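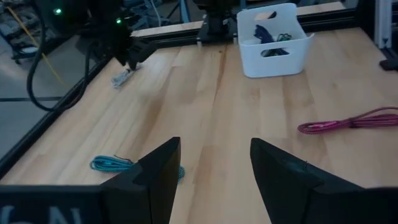

Notebook 3, page 38

February, morning

Today is for the cords. I promised this already in the last notebook and did not do it, so now I write it down properly and then it has to happen.

The situation before I begin: we have braided cords in several colors, and they are kept in three different ways. One part hangs on the hooks by the door, one part is in the drawer under the label printer, and the rest goes into whatever bin is near. When somebody needs one for the Brotenau boxes, they take the first one they find and cut it. This is how we got so many short pieces last year. The short pieces are too short for a box and too long to throw away with a good feeling.

The plan is to have each cord folded in the same way, to keep them in white bins with a handle hole, and to write the color on a card in the bin. The bin has to stand on the wooden table while we work and go back on the shelf in the evening. I wanted first to use the gray crates from Funley, but they have a rough inside and the braid catches there. The white plastic is smooth and also easier to wipe.

Folding, first try. I compared two ways.

Way A is the round coil, made over the hand and elbow. It is fast. For the thick cord it is good, it makes a heavy lump that stays where you put it. For the thin cord it is bad. The coil opens as soon as it is put down, and after two or three times of moving the bin everything is one knot.

Way B is the long bundle. You fold the cord back and forth, a bit longer than the hand, and leave the last piece free to wrap around the middle. It takes more time. It lies flat and you can see both ends. I think this is the way for all thin cords. I did 20 folds in this way for practice, with the same cord, and the last ones were much more even than the first ones. My mistake in the beginning was to pull too strongly at the turn. The turn must be soft, otherwise the braid gets a kink and remembers it.

Noon

The thick ones have their own problem.
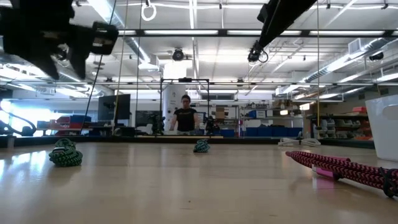 They do not want to be folded at all. I decided that they may stay as coils, and a long one may also be kept straight with a tie if there is room on the shelf for it. A black tie is easiest to find again on the red and black one, on the green and black one I would prefer a light color. We still have a roll of the pink band from the Marras order, and it can be used up for marking. Please do not use tape directly on the braid. The glue stays inside and in summer it becomes sticky, we have seen this with the old Piser samples.

I also looked at the price. One roll of the thin braid is 20 dollars now. It was less when I bought it the first time, but I did not write down how much, and the receipt is in some folder. In the stock list the thin braid stands with 2,000 feet in total. I do not believe this number. I think somebody wrote the amount from the order and never took away what we used. I will not measure everything, this would take the whole week, but I will weigh one full roll and then weigh the rest against it. The kitchen scale is enough for that.

Ends: several are beginning to open. For the synthetic ones I can melt the end, with the window open and on the metal plate, never on the wood. For the cotton ones a few turns of sewing thread. I tried glue once and it made a hard point which scratches. Not again.

About the table. The wood is nice to work on and I want to keep it like this. The pale strips show every dirty mark, and the darker cords can give color when they are damp. So new rule: a cord that comes back wet goes first to the hooks and stays there until the next day. Only dry things on the table and in the bins.

Three o'clock

Sorting by color, I had a long discussion with myself about teal. Is it with the green or with the blue? In daylight I put it to the blue, under the ceiling lamps it looks more green. In the end I gave it an own card, and the pink also. Navy and green can share one bin for now, they are easy to tell apart and there are not many. If they tangle too much I will put a piece of cardboard between.

Still open for tomorrow: cards for the bins, weighing, and the drawer under the label printer — I did not even open it today.
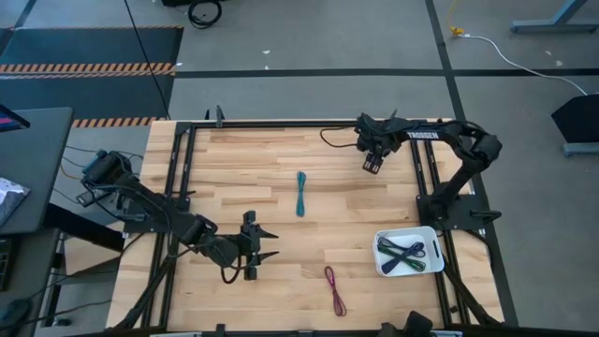

Things to buy

Light-colored ties, small. Strong thread, white and black. One more white bin of the same type if the shop still has it, otherwise similar size but it must have the handle hole. Cardboard we have enough.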